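Freight Desk Notebook, Coaster Section
Entry for September, opened 07:50

Purpose of entry: to record the review of the laytime calculation for the Skanora cargo and the changes agreed to the desk worksheet.

1. Background

The Skanora was fixed by Bovum for a part cargo of wheat, with one load port and one discharge port. The charter party allows 50 running hours for discharge, Sundays and holidays excepted unless used. Demurrage was claimed by the owners, Lambrakis, for 7 hours. The charterers dispute the claim in full. The desk holds the notice of readiness, the statement of facts and two versions of the time sheet.

The two time sheets differ on a single point. The owners start the clock at tender of notice. The charterers start it at the opening of the next working period, as the clause requires when notice is tendered outside office hours. The terminal log supports the charterers on the hour of tender.

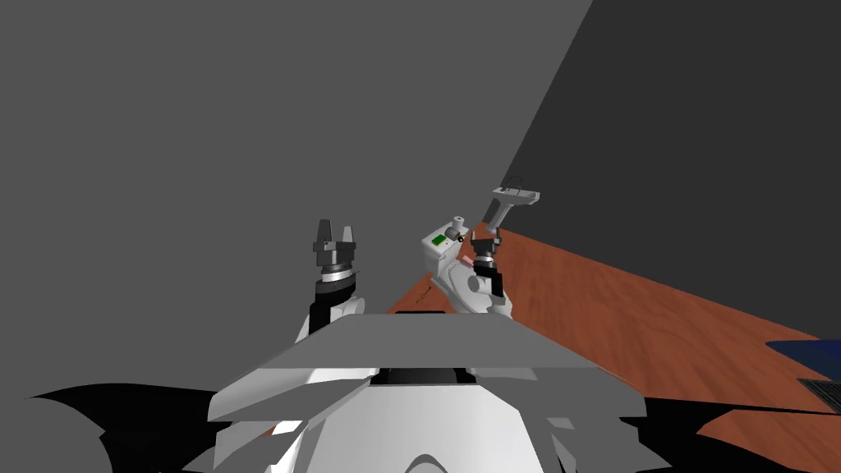 2. Worksheet check

The worksheet was run again with the start time moved. Rain stoppages were entered from the statement of facts and not from the agent's daily message, which rounds to the half hour. One stoppage falls across a shift change and had been entered twice. It has been corrected in the master copy; the copy on the Kudotau share is still the old one and should not be used.

Line 257 of the sheet pulls the demurrage rate from the wrong cell when a part cargo is selected. Colleagues who have used the part cargo option since the spring are asked to check their own files.

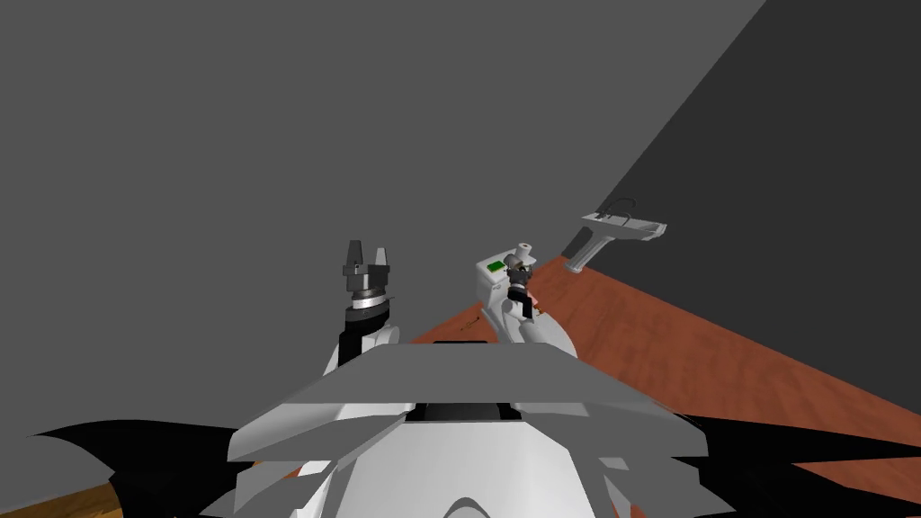
After correction the sheet shows no time on demurrage. The shifting time between berths remains open. The clause is silent on whether it counts, and the recap does not help. The tonnage in the recap is also 700 tonnes below the bill of lading figure, which affects freight but not laytime, as the allowance is fixed.

3. Actions

Send the revised time sheet to both sides with the terminal log attached.
Ask Lambrakis for the master's note on the berth shift.
Replace the Kudotau copy.
Hold the freight balance until the tonnage has been agreed in writing.

Entry left open pending the owners' reply.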